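Brolier Residents Get Longer Hours for Renovation Noise

September 14, 2018

The town of Brolier has changed its rules for renovation work inside apartment buildings. Under the new rules, residents may use drills, saws and other loud tools until 7 in the evening on working days. Until now, the work had to stop at 5.

The change was approved by the town council this week and will start in two weeks. It applies to all buildings with more than three apartments, including the older blocks in the Utetti district, where most of the complaints and also most of the requests came from.

According to the council, the old rule was written at a time when renovation was done mainly by companies. Today many people do the work themselves after they come home from their jobs, and for them the limit of 5 o'clock left almost no time. In a survey which the town made in July, 131 residents answered the questions about noise. The majority wanted later hours on working days, but they asked for more quiet on weekends.

The council has followed both wishes. On weekends and holidays, loud work will be allowed only from 10 in the morning until 2 in the afternoon. Before, it was possible to work until 4. Quiet work, such as painting, hanging wallpaper or laying floor planks that click together without nails, has no limit of hours, as long as the neighbors are not disturbed.

There is also a new duty to inform. A person who plans loud work for more than 3 days must put a notice at the entrance of the building. The notice must have the apartment number, the first and the last day of the work and a telephone number. A form can be taken for free at the town office or at the library on Clurirska Street. It is also allowed to write the notice by hand.

The fine for breaking the rules stays at 100 for the first time. For the second time in the same year it will be double. The town says that in the past year only a small number of fines were given, and that in most cases a talk between the neighbors was enough.

Not everybody is satisfied. The tenants' association in Utetti welcomed the notice at the entrance but said that families with small children will suffer from the later hours. It asked the council to look at the rule again after one year, and the council agreed to do this.

The local hardware store Boonchu said it will give printed copies of the new hours to customers who rent tools. The store expects that more people will now rent on working days, when the machines often stay on the shelf.

Waste from renovation is not part of the new rules. Old doors, tiles and floor covering must be brought to the collection yard as before and may not be left in the yard of the building or in the stairway.

Questions about the new hours are answered at the town office, second floor, during the normal opening times.

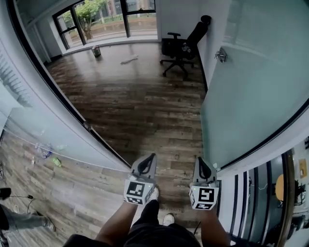

The doorway of a small room with a wood-look plank floor.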